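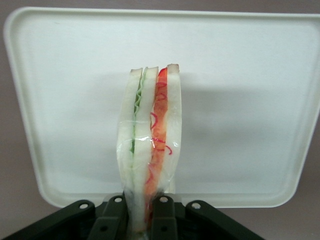

Wrapped three-slice sandwich, with a white tray behind it.

Arranging a small self-service counter: sandwiches and packaged goods

Reading time: 4 minutes

Posted by Ellen Counter Services

Our office operates a small self-service counter for the staff and visitors of a shared building. The counter offers wrapped sandwiches, candy bars, boxed cookies and a limited number of small personal items. It is open through the working day and is attended only at the morning delivery and again at closing.

We request guidance on two matters.

The first concerns the sandwiches. They are made with three slices of white bread and are wrapped in clear plastic. Our practice has been to lay them flat in a stack. Customers searching for a particular filling lift the upper ones and replace them in no fixed order, and by early afternoon those at the bottom have been pressed. We are considering standing each sandwich on its edge with the filling toward the customer. We would like to know whether this is acceptable for sandwiches with lettuce and other moist fillings, and whether additional support is required.

The second concerns a clear acrylic display stand with three steps, which we received in October. At present it holds candy bars, small black boxes and small jars with printed lids. A box of shortbread cookies is kept beside it. Several customers have asked whether the jars are a food product. We would prefer to keep a single stand, as the table is only 60 inches long and must also hold the payment box.

2 replies - 2,587 views

Posted by Montes Catering Office

Standing the sandwiches on edge is acceptable and is the arrangement used at our own counters. The following points should be observed.

The wrap must be drawn firmly around the lower and middle portions of the sandwich. Where the wrap is loose at the base, the slices will spread and the filling will slide downward. A sandwich that has been wrapped loosely should be wrapped again before it is placed on display.

Sandwiches should be placed close enough to support one another, but a customer must be able to remove one without pulling out its neighbor. As the row becomes shorter, the remaining sandwiches should be moved together. If this cannot be done during the day, a simple divider at the open end of the row will serve.

With regard to moist fillings, lettuce presents little difficulty if it has been dried after washing. Tomato and pickled vegetables should be drained well and placed away from direct contact with the bread where the recipe permits. A thin layer of butter or soft cheese on the inner face of the bread is customary.

The filling side alone does not inform the customer sufficiently. Each sandwich requires a label stating its contents, allergens and use-by date. The label should be placed where it does not cover the filling - the flat side of the sandwich is suitable, provided that a matching card is displayed in front of the row.

Sandwiches containing meat, egg, cheese or cut tomato must be kept refrigerated. The arrangement described above applies equally within a chilled case and should not be used as a reason to place such items on an open table. Your local health department will advise on the permitted temperature and display time.
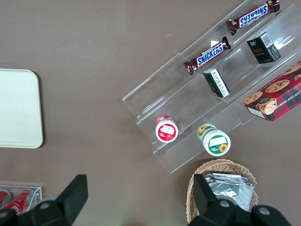 Regarding the stepped stand

Posted by Posska Retail Support

The previous reply addresses the sandwiches and we have nothing to add on that matter. For the stand, we recommend that food and non-food items be separated by step, at a minimum. Jars with fruit or flower graphics on the lids are easily taken for jam or honey. They should be moved away from the candy and given a card naming the product in plain words.

Candy bars should lie parallel to the front of the step with the name reading toward the customer. Small boxes are best stood upright, face forward, with any barcode label to the back. Larger boxes should remain on the table beside the stand.

Estine stands of this type are available in over one width. Please measure the step before ordering a second one.

3 people found this page helpful - Share

Contact the help desk | Copyright Estine Community Help | Back to top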